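Pomine knitted arm sleeves for humanoids – pair

In stock, made to order in charcoal or dark grey

I started making these in March after the third time I had to pick fluff and bits of sawdust out of an elbow joint with a cocktail stick. Our workshop is shared, there's a bandsaw at the other end of it, and anything with open joints fills up with muck in no time. A proper moulded gaiter would have cost more than I wanted to spend, so I dug out the knitting machine instead and had a go!

What you get is two ribbed tubes, left and right, 60 cm long before stretching. They go on over the hand (fold the thumb in first, and take your time) and pull up past the elbow. The bottom edge is left raw on the standard pair so it sits softly round the wrist and doesn't tug when the fingers close. It does go a bit fluffy after a while. If that bothers you, ask for the hemmed version and Lizeth will run it up on the overlocker for no extra.

The yarn is a cotton and acrylic mix from Sinari. I tried pure wool and it crept down the arm all day long, and it made my hands smell of sheep. Wash at 30 and dry flat – please not the tumble dryer, Arnulfo Ccori has already done that experiment for us and now owns a very nice pair of egg cosies.

Sizing: measure round the fattest part of the forearm with the shell on and put the number in the order notes. I've knitted for home builds and for a couple of bought ones, and if yours has cables running outside the arm do tell me, I can leave a slit with a popper. Don't cover any vents. I've not tested them near hot motors and wouldn't like to guess.

Weight is 158 g the pair. Postage goes out on Thursdays from the workshop, or you can collect if you message first. I knit 10 pairs at a time, so there may be a short wait.

Matching leg covers are on the needles under the working name Nina. No price yet.

Workshop pictures
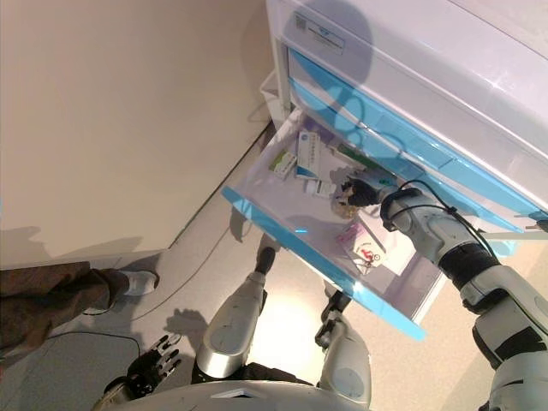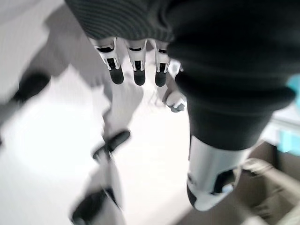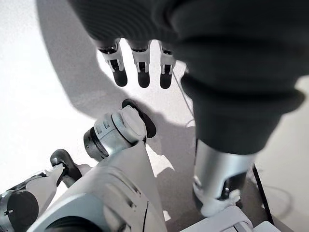 First picture: bare arm in the medicine drawers. Second and third: knitted fabric above the fingers.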